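Kadir Bayram
25. September 2020

1/ Seit März lerne ich Deutsch jeden Tag mit den Kollegen in der Firma und nicht mehr in der Schule. Ich möchte heute ein paar Sachen aufschreiben über das Wort «doch», weil ich glaube, dass ich es jetzt endlich ein bisschen verstehe.

2/ Im Kurs haben wir gelernt: «doch» ist die Antwort auf eine negative Frage. «Kommst du nicht?» — «Doch.» Das war eine Seite im Buch, eine Übung mit 15 Sätzen, und dann kam das nächste Thema. Ich hatte alle Sätze richtig und dachte, damit bin ich fertig.

3/ In der ersten Woche bei der Arbeit sagte jemand zu mir: «Setz dich doch.» Ich stand da und überlegte, welche negative Frage ich gestellt habe. Ich habe mich dann gesetzt, aber langsam.

4/ Meine Kollegin Frau Karunaratne ist in Bern aufgewachsen und hat viel Geduld mit mir. Sie erklärte: «Setz dich» klingt wie beim Hund. «Setz dich doch» ist eine Einladung. Ein einziges kleines Wort, und der Befehl ist weg.

5/ Aber dann: «Das habe ich dir doch gesagt!» Dort ist es keine Einladung. Dort ist es ein kleiner Vorwurf, man soll sich erinnern. Ich habe sie gefragt, woher man weiss, welches «doch» gemeint ist. Sie sagte, man hört es. Ich höre es leider noch nicht immer.

6/ Die meisten neuen Wörter lerne ich übrigens in der Kaffeepause. In der Sitzung sprechen alle so, wie man schreibt. Beim Kaffee sprechen sie, wie sie wirklich sprechen, mit «halt» und «eben» und «mal» und manchmal drei davon in einem Satz.

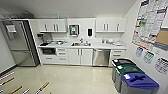

Unsere Küche im Büro, mit der Kaffeemaschine links auf der Theke.

7/ Seit dem Sommer führe ich ein Heft. Wenn ich ein «doch» höre, schreibe ich den ganzen Satz auf und daneben, wer es zu wem gesagt hat und in welcher Stimmung. Bis gestern waren es 106 Sätze. Bei 98 davon bin ich sicher, was gemeint ist. Die anderen habe ich mit Bleistift markiert und frage noch nach.

8/ Mein Lieblingssatz im Heft ist vom Telefon. Ein Kunde aus Handeck sagte: «Wenn es doch nur endlich regnen würde.» Das ist ein Wunsch, und im Buch kam er auch vor, im Kapitel über den Konjunktiv. Ich hatte ihn dort gelesen und sofort vergessen. Am Telefon habe ich ihn behalten.

9/ In meiner Muttersprache Türkisch gibt es auch solche kleinen Wörter, zum Beispiel «ya» oder «ki». Ich habe früher nie darüber nachgedacht. Eine Freundin, die Türkisch lernt, fragte mich einmal nach «ki», und ich habe ihr gesagt: Das hört man. Ich möchte mich bei ihr entschuldigen.

10/ Eine Frage an alle, die Deutsch als Muttersprache haben: «Du kommst doch mit?» Ist das mehr Hoffnung oder mehr Kontrolle? In meinem Heft steht bei diesem Satz beides, und zwei Kollegen haben mir zwei verschiedene Antworten gegeben.

11/ Nächste Woche beginne ich eine neue Seite für «eben». Wer gute Sätze hat, bitte schreibt sie mir unten hin — am liebsten solche, die ihr selber gehört habt, und mit der Stimmung dazu.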